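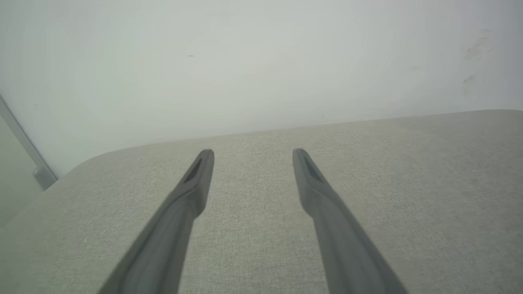
Pale gray, with darker and lighter flecks up close.

Search stories Search Clear

The Gray

Fionnuala Scanlon had looked at 285 swatches before she found the gray, and when she found it she said "Oh!" so loudly that the man at the cutting table put down his shears.

It was in the back of Plundik, under a heap of brocade, and it was the most wonderful color she had ever seen on a piece of cloth. Gray, yes, but a warm gray, the gray of oatmeal and driftwood and the underside of her old cat - and when she carried it to the window it went and changed on her! By the door it had been nearly beige. By the window it was a cloud.

"It's called Vondari," said the man. "Discontinued."

"How much of it is there?"

He turned the roll on its end and looked at it doubtfully. "Enough for a daybed. If you're careful at the corners."

She was going to be so careful at the corners.

The daybed had belonged to her aunt in Vonbridge and had been covered, at one time or another, in brown corduroy, in something with parrots, and in a slippery green stuff that sent every visitor gently toward the floor. Fionnuala had slept on it through every December of her childhood, and she could still feel the parrots against her cheek, because they had been raised a little in the weave and you woke up with a beak printed on you. Now it was hers. It stood in the front room on Horgan Street with its cover off and its old stuffing out in the open, and it looked like somebody caught coming out of the shower.

She carried the cloth home over her shoulder, all the way up the hill. She could have taken the bus, but then she would have had to sit down with it on her knees, and she wanted to walk with it.

That evening she pushed the chairs back and spread it out over the floor and got down on her hands and knees to look. You had to get close. From the doorway it was plain as a plate, and then you put your nose down to it and it was full of specks, pale ones and dark ones, scattered all through, as if somebody had shaken pepper over it and then thought better and shaken salt. She ran her palm one way and then the other. She lay down on it, finally, flat on her back in her work clothes, and looked at the ceiling and laughed out loud.

Her brother called at eight to ask whether she had bought the blue.

"I bought the gray," she said.

"You said gray was for offices."

"I hadn't met this one!"

"Is it like the car?"

"It's nothing like the car. Come and see it. Bring the big scissors, and the tacks if you still have them, and wash your hands before you come in."

He came, and he brought the tacks, a box of 2,000 left over from the summer he had meant to do all the dining chairs and had done one. He stood at the edge of the cloth in his socks. He was not a man for fabric. He tilted his head, and then he crouched, the way she had, and touched it with one finger.

"Huh," he said. "It's got bits in it."

"I know!"

"I thought it was just gray."

They cut it after supper, with the chalk line drawn and drawn again, Fionnuala holding her breath for the whole of the long side. The scissors made a lovely crunching sound, like boots on new snow. They pulled it down over the arms, her brother leaning his full weight on the frame while she tucked and tacked, and the first corner came out like a badly wrapped present, so she took out five tacks and did it again, and the second time it folded down as flat as an envelope.

By midnight they had two corners done and tea going cold on the windowsill. There were threads all over his sweater.

"Aunt would've wanted parrots," he said.

"There's a bit of the parrots left," said Fionnuala. "I'm putting it on the underneath. Pass me the hammer."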